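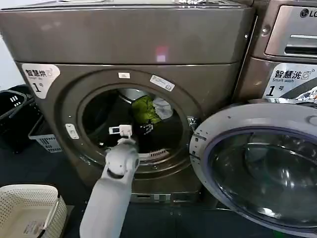
The Second Life of the Wash House

When Nerea Palacios moved to Rastlow, she did not know one person on her street. She met the first one on a bench, waiting for her sheets.

The town once had a public wash house with 64 stone basins. Women came from the farms with their baskets, and the news of the valley came with them. It closed when the families bought machines of their own, and for many years the building kept only pigeons.

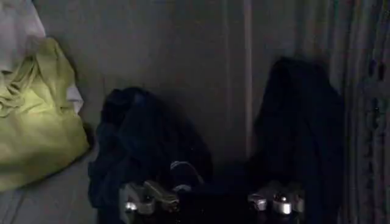

What came back is smaller. Esperanza Campos opened her laundry last September in the old bakery of the Bermúdez family, with three long benches and a shelf of novels. Rastlow has 3000 inhabitants, and many of the new flats are too narrow for a dryer. "People pay for the heat," she told me, "but they stay for the talk."

I stayed one afternoon. Two men argued about the bus to Pemov - it is always late, or it does not come. A student corrected her essay. Palacios, who is now in the choir because of that first bench, brought plum cake and asked me if I sing. I do not, but she wrote down the hour of the rehearsal for me anyway.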